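The Patient Business of Teaching a Robot to Tidy Up
4/20/18

Ginette Huet keeps her lunch in one drawer of her desk and her score sheets in the other, and by the middle of the afternoon it is usually the second drawer that is standing open. She runs the collecting side of the Gasirdale project at Brisix, where a red robot arm spends its days among plastic bowls and cups, and where every attempt, good or clumsy, is saved for a computer to learn from later on.

The goal is 3000 examples. When I visited in April they had 2728, and Huet told me so with the sort of pride other people save for marathon times. There are 2 operators, who trade places before their wrists get sore, and between runs they shuffle the dishes so the system never gets too comfortable with one layout.

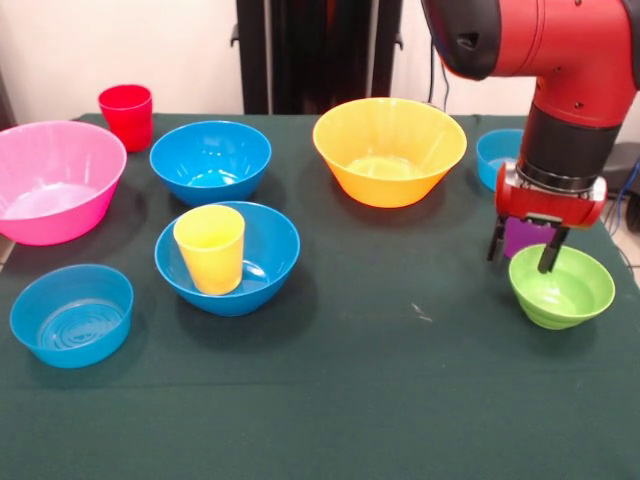 "You want it to be a bit of a mess," she told me, "because kitchens are a bit of a mess!" Her colleague Niilo Riihimäki, who writes the learning software, is fussier. He went back through the early runs last winter and threw out 268 of them - the operators had hesitated so long over each bowl that he was afraid the computer would pick up the hesitating, too.

Huet has forgiven him, mostly. She poured me a second coffee and explained that a fumble is worth keeping if the person recovers from it, and that she can now tell which operator is driving just by the way the arm slows down on its way to a bowl.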